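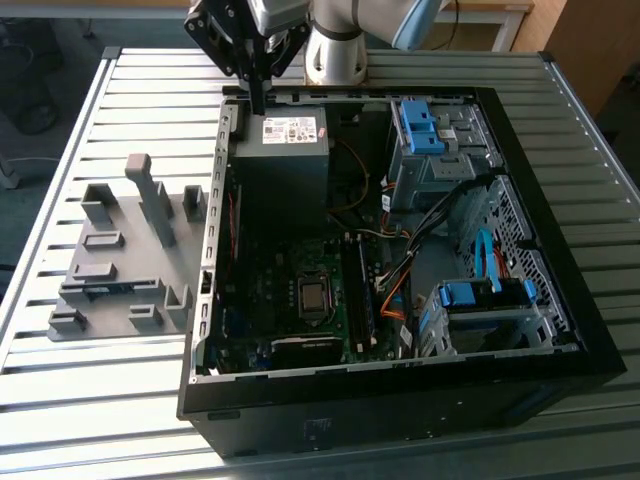 El brazo en el puesto de desmontaje: ¿qué os ha cambiado a vosotros?

torno_y_medio
6 de julio de 2021
Abro hilo porque estoy contentísimo y en casa ya no me escuchan. En Corrigan reciclamos sobremesas y desde junio tenemos un brazo con pinza en la mesa de aluminio. La torre se tumba, se le quita la tapa y el brazo trabaja desde arriba, con los dedos metidos por detrás de la fuente. ¡Las muñecas me lo agradecen! En junio cerramos 171 equipos en mi puesto; en mayo, 164. No es un salto enorme, pero llego a casa entero.

Plundia
¿Y los cables? En esas torres viejas hay un mazo negro cruzando por el medio y los SATA naranjas al lado. Yo ahí no metería una pinza ni loca.

torno_y_medio
Los cables los sigo soltando yo, y la tapa también. Piyumi Khondokar, mi encargada, quiere que lo preparemos todo a mano hasta otoño.

rubenchapa
Siete equipos más al mes y tanto entusiasmo... En Trurnby empezamos igual y a los de mi turno nos pasaron a alimentar la máquina. Antes sabía diagnosticar una placa, ahora coloco cajas.

torno_y_medio
Eso depende de cómo lo monten, ¿no? A mí me han dado 2 tardes para aprender a programar las trayectorias y es lo más divertido que he hecho en años — ayer cambié yo solo el punto de agarre.

rubenchapa
Pues pide que te lo pongan por escrito en la categoría. Yo no lo hice.

Plundia
Ahí le doy la razón a Rubén. Oye, ¿la placa gris con soportes a la izquierda la habéis impreso vosotros? Me interesa la separación entre los bloques.

torno_y_medio
Impresa en 3D, sí. Mañana mido y te lo pongo.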